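**4/5/22, bench notes, gripper order**

Writing down where we are on the second equipment order before I forget who said what. Cosmin wants a number by the end of the week and I'd like it to be one we can stand behind.

Current position: 763 left in the small parts line after the Radonjić invoice. The larger line is untouched but Amra has asked us to keep it for the arm, so treat it as not ours.

What we need, in order:

1. Spare fingers and tips, both sides. Tips first. They wear faster than the fingers and we have been swapping them between units, so the wear records are useless.
2. Cables. The thin ones are fine electrically but the strain relief at the gripper end is poor. Svatopluk re-terminated two of them and doesn't want to do any more.
3. One more hand-held gripper, so that a pair can keep running while one unit is in for calibration.
4. Storage. Memory cards or a drive, not settled.

Quotes so far. Hurholm quoted 134 for a set of fingers with tips, shipping included, delivery in May. Brakari is cheaper per tip but won't sell fewer than a full carton, and we don't have a use for a carton. Skillar hasn't answered the second email. Vilmos will call them.

For the additional gripper Hurholm says 800 without the camera and 1000 with it. I would take it with the camera. Last time we bought the bare body, the mount had to be reprinted twice and the lens ended up sitting lower than on the other units. That cost more in bench hours than we saved. Either way it doesn't fit in what's left, so it needs its own request. Cosmin to sign, Amra to confirm it doesn't touch the arm money.

Took the current units over to the big white table today to see which objects we can handle with the fingers we have, before paying for anything wider.

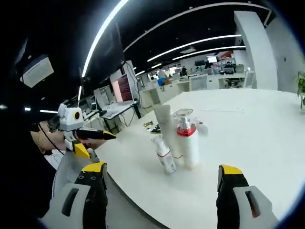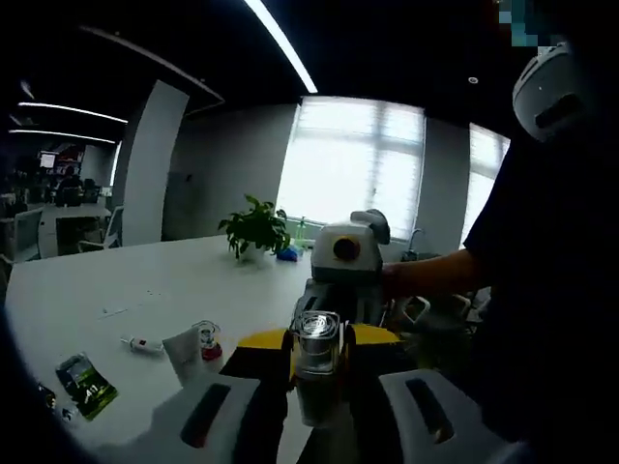
*Both at the white table: toiletries first, then the glass jar with the lid.*

Notes from the table:

- Pump bottle: clearance between the fingers is enough for the body. Approach from the side, keep away from the pump head.
- Squeeze tube standing on its cap: easy to knock over. Grip low. Softer tips would help. Ask Hurholm if they have a softer grade at the same price.
- Small bottle with the barcode label: no problem with size. Watch the label, the tips may scuff it over many repeats.
- Glass jar: this is the one I worry about. Smooth wall, hard tip. I don't want to budget for wide fingers just for jars, so try the rubber sleeve first. There is leftover sleeve in the drawer under the saw.
- Snack packet: leave it off the object list for now. Every one crushes differently and we'd be buying packets all month.

Radomir asked if we should buy the objects in bulk as well. My view is yes for the bottles and tubes, no for glass. Consumables come out of the general supplies line, so they don't affect any of the figures in this entry. He will make the list.

Decision for now: order two finger sets from Hurholm, 268 total. That leaves 495 for cables and storage. Cables next, storage last, and if storage has to wait we can keep copying to the shared drive at night as we do now.

Open:

- Skillar price (Vilmos)
- Softer tips, yes or no (me, with the Hurholm order)
- Ready-made cables with decent strain relief, any supplier (Svatopluk)
- Request form for the gripper with camera, 1000. I'll draft it, Cosmin reads it before it goes to Amra.
- Sleeve test on the jar. If it slips with the sleeve on, we come back to wide fingers and the cable order gets smaller.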